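Lurnano stages furnished rooms for rental agencies out of a converted showroom in Canddale. For most of its existence the work was done by hand: furniture carried in, cushions set, beds made, the room checked against a sheet. Since July part of the soft furnishing work has gone to a two-armed robot cell called Mussa, run on scheduling software named Farus. We spoke with the site's operations lead, who asked that the company's name be used and not her own.

The first question was what the machine does in a normal shift. "Cushions, throws, small textiles," she said. "It places them on the seat, takes them off, places them again until the arrangement matches the sheet. It does not carry furniture. It does not iron. People ask about ironing."

The crew was 11 people before Mussa and is 11 people now, but the hours are divided differently. Two of the former dressers work as cell operators, which means they start each run, watch it, and take over by remote control when a grasp fails. The pay grade went up one step. The shift start moved from 8 a.m. to 7 a.m., and that change drew more complaints than the robot did.

"A dresser could talk to the person next to her while she worked," the operations lead said. "An operator can't. You are looking at two hands that are not yours and waiting for the moment one of them gets it wrong. It is quieter work and it is more tiring, in the head. We went to 40 minutes on and then a change of task. Before that we had people going home with headaches."

Failed grasps are logged by type. In the first month there were 454 entries, most of them slips on smooth fabric or fingers closing on a single layer of cover without the filling. Velvet seats added a separate problem - the cushion drags on the nap and turns as it is released. The operators wrote the placement rules for that themselves. She considers this the largest change in the job. "They used to be told how a room should look. Now they have to say why a cushion sits right, in terms the software can use. Some of them are very good at it. One of them hated it and went back to beds, and that was fine with us."

Maintenance has also moved onto the floor staff. Finger coverings are treated as a consumable, and operators inspect them at the start of the shift and after any run with rough fabric. The contract allows for about 4,000 cycles per set. Her view is that the figure is optimistic for upholstery. "Seams catch. Zippers catch. I would rather they changed a set early than argued with me about it."

Asked whether the cell is faster than a person, she said no, and that it was bought for the repetitive test layouts, which the dressers disliked. A second cell is under discussion. The operators have asked to be in the room when the layout of its work area is drawn, and the company has agreed in writing.
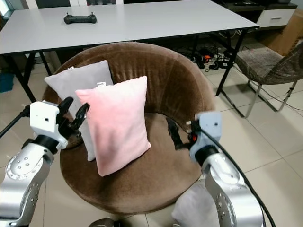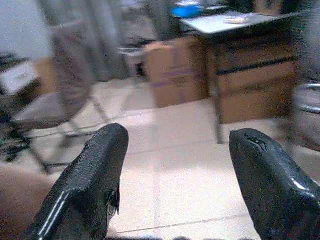
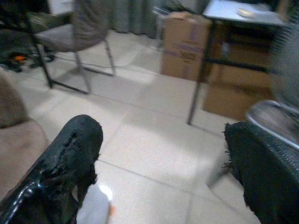
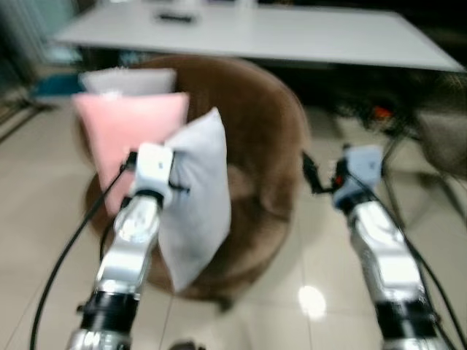
Cushion work on the brown tub chair (first and last) and the gripper fingers at close range (second and third). Canddale.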